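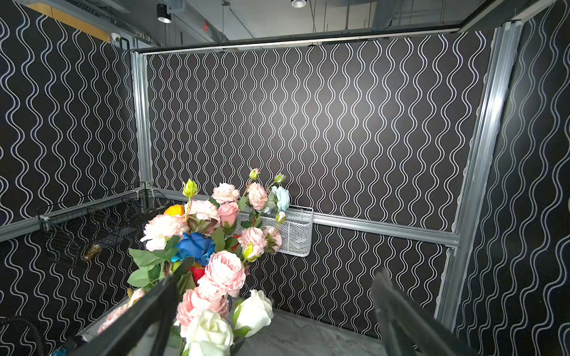
Jonduvthorpe, 23 August 2022

Section 3. Before you order: planning and budgeting for a two-arm handling cell

Read this section before you ask anyone for a quotation. It applies to the Henura bench cell and to any comparable cell offered to you by another supplier. Sections 4 to 6 (unpacking, levelling, first power-up) assume you have worked through it and still want to go ahead. Some readers won't, and that is a fair result.

3.1 Decide what the cell is for

1. Write down the job in one sentence, using the names of real objects. "Flexible handling" is a sales phrase. "Pick up a mixed bunch of artificial stems and put it in a vase" is a job.

2. Collect the objects themselves and put them in a box. Include the awkward ones. If your goods have ruffled petals, thin stems or ribbed glass, a demonstration with plastic cubes tells you nothing.

3. Mark which objects you can afford to break. Expect to break some of them.

4. Time a person doing the same job at an ordinary table. Do this before any supplier visits, and keep the figure to yourself until they have given you theirs.

Note: Suppliers like to quote speed per movement. Ask for the time per finished piece, including the attempts that failed and the time taken to put things back.

3.2 Enclosure and bench

1. Measure the room, then measure the route from the street door to the room. Frames built from aluminium profile can usually be delivered in pieces, but ask who bolts them together and who pays.

2. Check what is above the proposed position. Ducts, cable trays and ceiling lights all matter, the lights most. A spotlight over an open-topped enclosure may be pleasant for visitors and a nuisance to a camera. Look at the bench with the lights on and again with them off.

3. Choose the wall panels before the order is placed. Plain and patterned panels are both sold with great confidence. Baudry's catalogue treats the pattern as a chargeable option, and we have yet to see a figure that justifies the price for every job. Ask for both to be tried with your own objects.

4. Choose the bench surface the same way. A strongly veined surface looks handsome in a brochure, but try it under pale, thin or see-through goods before you agree to it.

5. Allow for rails and baskets on the walls. They are cheap, and they are nearly always left off the first quotation. Check that an arm can reach into them without dragging its cable over the bench.

Caution: Do not accept a drawing that shows arms without cables. Hoses and cables need room to loop, and the room they need is taken from the space you thought you were buying.

3.3 One arm or two

A second arm is the largest single line you can add to the order, and the one most often added on the strength of a short film. In our own costing at Jonduvthorpe it raised the price of the cell by over 80 per cent, once the extra mounting, cabling and set-up days had been counted. Work through these steps before agreeing to it.

1. List every step of the job where one object must be held still while another is moved.

2. For each step, ask whether a clamp, a cradle or a weighted stand would do the holding. A cradle has no maintenance contract.

3. If fewer than three steps are left on the list, ask for a quotation for one arm and a fixture as well as the quotation for two arms. Compare the two over 5 years.

4. If you still want two arms, ask to see them working within reach of each other. Two arms on opposite sides of a hall are two cells. 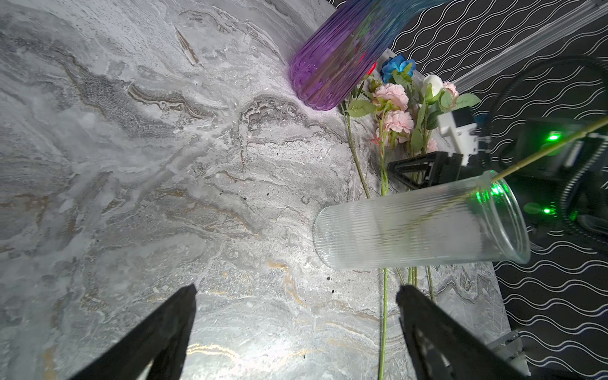

Grippers deserve their own line in the budget, and most first budgets give them none. The price of an arm seldom tells you what the fingers can hold, and the Jirnon price list puts fingers, pads and brackets on three different pages. Match the fingers to the goods you collected in 3.1. A clear ribbed vase held on its side, mouth open, with a bunch of stems lying next to it on the bench, is a fair sort of test: the glass is rounded, the stems are thin, and a second vase close by leaves less room to move. Ask for that arrangement, or your own version of it, and ask for it 80 times in a row with every attempt written down. A supplier who offers you the best attempt instead has told you something about the other attempts.

Note: Include spare pads in the first order. Do not rely on the delivery times printed in the catalogue.

3.4 Costs that are left off the quotation

Go through the quotation and write a price, or the words "not included", against each of these:

– training for the people who will use the cell
– recalibration after the bench or a camera has been moved
– replacement objects for trials
– cleaning, including bits on the bench between runs
– software fees after the first year
– removal of the cell if it fails acceptance

A quotation with more than one "not included" goes back to the supplier. Do not fill in the gaps with your own guesses – your guesses will be kind to the project.

3.5 Acceptance

1. Agree the test in writing before paying a deposit. Use the sentence from 3.1, step 1.

2. Hold back part of the price until the test is passed in your room, under your lights, with your objects.

3. Count any attempt that a person helped as a failure, even if the help was only a nudge.

4. Repeat the test in January if the cell is delivered in the summer. Daylight and room temperature will both have changed, and the supplier should be willing to put that in the contract.

Caution: Signing for delivery is sometimes worded as acceptance. Read the delivery note before signing and strike out any such line.

Go on to Section 4 once every item in 3.4 has a figure against it.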